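Tips for recording tabletop tasks at home or in a small workshop

These are notes for anyone collecting demonstrations on a two-arm tabletop setup in a spare room, a garage or a corner of the shop. They cover the practical side: the table, the props, the session and the files. For mounting and calibrating the arms, follow the manual that came with them.

The table

Pick one tabletop and stay with it. A dark, flat, non-shiny surface works well for most household objects. It also makes crumbs and lint easy to spot, so keep a microfiber cloth within reach and wipe down before each session. Skip furniture polish. It leaves a film that small items slide on, and a bottle that slides when the fingers touch it will ruin a good take.

Check the table for wobble. Put both hands on a corner and lean. If it rocks, fix that first with a shim or a felt pad. A table that moves a little every time an arm speeds up will shift your props over the course of an hour, and you will end up blaming the operator.

Fix the feet of the table to the floor, or at least mark where they go with masking tape. Do the same for the chair or stand the operator uses.

Light

Windows are the usual problem. Sun moving across a wall changes the picture from one take to the next, and a bright patch can wash out the side of an object. Some variety is good for training, but you want to choose it. Our habit at Nadley is to record half of each task with the blinds shut and the ceiling light on, and the other half with the blinds open. Write down which is which. Blinds half open, with stripes across the work, gave us the worst results of anything we tried.

Turn off any lamp that flickers on camera even if it looks fine to you. Cheap dimmers are often to blame.

Choosing props

Start with things that stand up by themselves and weigh very little. Empty or nearly empty plastic bottles, small boxes, tape rolls and sponges are all fine. Leave glass, full containers and anything with a loose lid for later. If you use a bottle that held medicine or cleaner, rinse it, let it dry and screw the cap down tight.

Buy two of everything. Props get dented, and labels rub off where the fingers close on them. A bottle with a bare patch is no longer the same prop, and if you swap it halfway through a task the change should go in the log.

Desk organizers make very good practice pieces. One cheap unit can give you open bins, narrow slots and drawers, so you get several tasks without changing the furniture. Look for round knobs on the drawers. Parallel fingers can close on a round knob from most directions, while a flush finger notch is close to hopeless. Sand the drawer runners lightly and rub them with a candle stub so they pull without dragging the whole unit forward. If it still creeps, put a square of rubber shelf liner underneath.

Labels

Name each compartment and stick the name on it. Small yellow labels from an ordinary label maker hold up fine on wood. Put them on the front panels where the operator can read them from the chair, and use the same names in your task instructions, letter for letter. If the label and the instruction sheet disagree, people will follow whichever they looked at last.

Press labels down hard along the edges. Once a corner lifts it will catch on a fingertip sooner or later.

Running a take

Put the object in its start spot, bring both arms to their rest position, and wait a full 2 seconds before moving. Do the same at the end. Those still moments make the files much easier to trim.

Approach slowly, close, pause, then lift. Hold a bottle around the body and not by the cap. Lift it only as far as you need to clear the table or the edge of the compartment. High lifts look confident but they add time and they give the object more chances to swing.

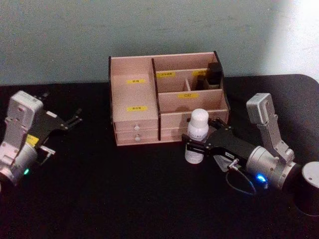 Park the arm you are not using. Open its fingers and keep it well to the side, where it will not block the camera or reach into the path of the other one. New operators tend to let the idle arm drift toward the work, mostly from watching one hand and forgetting the other. Consuelo Restrepo, who trains our new people, has them do their first 13 takes with one arm only and the other switched to hold.

If you miss a grasp, back off and try again in the same take. Do not stop recording. A miss followed by a clean recovery is worth keeping, and the person sorting the files can tag it. Throw a take out only when the object falls off the table, the organizer tips, or someone's hand comes into view.

After 3 misses in a row, stop and look at the setup. Usually the prop has moved off its mark or a cable is pulling.

Moving things around

Do not put the object in the same place every time. Make a simple grid on paper, number the squares, and draw numbers from a cup. Turn the object too, so the printed side faces a different way now and then. Move the organizer a finger's width or two between batches, and turn it a few degrees.

Change one thing per batch. We used to change the light, the prop and the start position all together, and when the Durkov task went badly there was no way to tell which one had done it.

Cables

Let the cables at the wrist hang with a small loop. Pulled tight, they tug on the joint at full reach. Too loose, and they sweep props off the table. Move each arm through its whole range by hand before the first take and watch the loop the entire way. Hook-and-loop ties are better than zip ties here, as you will be adjusting them often.

Fingers and pads

Wipe the finger pads with a damp cloth at the start of the day and again after lunch. Dust builds up quickly and smooth plastic begins to slip. Replace pads when you can see a groove. Keep the old ones in a marked bag. They are fine for cloth and sponges.

Keeping the log

A paper notebook on the table edge is faster than a spreadsheet. For each batch write the task name, operator, lighting, props, and the first and last take number. Copy it to the computer before you go home. The Wragg set has 1418 takes in it and we can still find any of them, which we could not say about the first set we made in Plakirthorpe. That one was named by hand, by several people, with spaces in some of the file names.

Watch a few takes at full speed before you pack up for the day. Check that the picture is sharp, that the camera has not slipped, and that the object stays in view all the way through. A loose camera mount cost us an entire Friday.

Operators

Keep sessions short. Work gets sloppy before the person notices it. Forty minutes on and fifteen off suits most people, with a change of task after each break. Have at least two operators record every task. Each person has their own way of reaching, and a set made by one pair of hands tends to train a narrow habit.

Write instructions the way you would say them to a helper in the kitchen: "Put the bottle in the back compartment." Leave out joint angles and distances. If two people read the sentence and do different things, rewrite it.

Putting things away

Give each task its own plastic bin with a lid and put the props, spare labels and instruction sheet in together. Store organizers with the drawers taped shut. In October, when the heat comes on, wooden drawers may loosen up or start to stick, so try each one by hand before you record with it again.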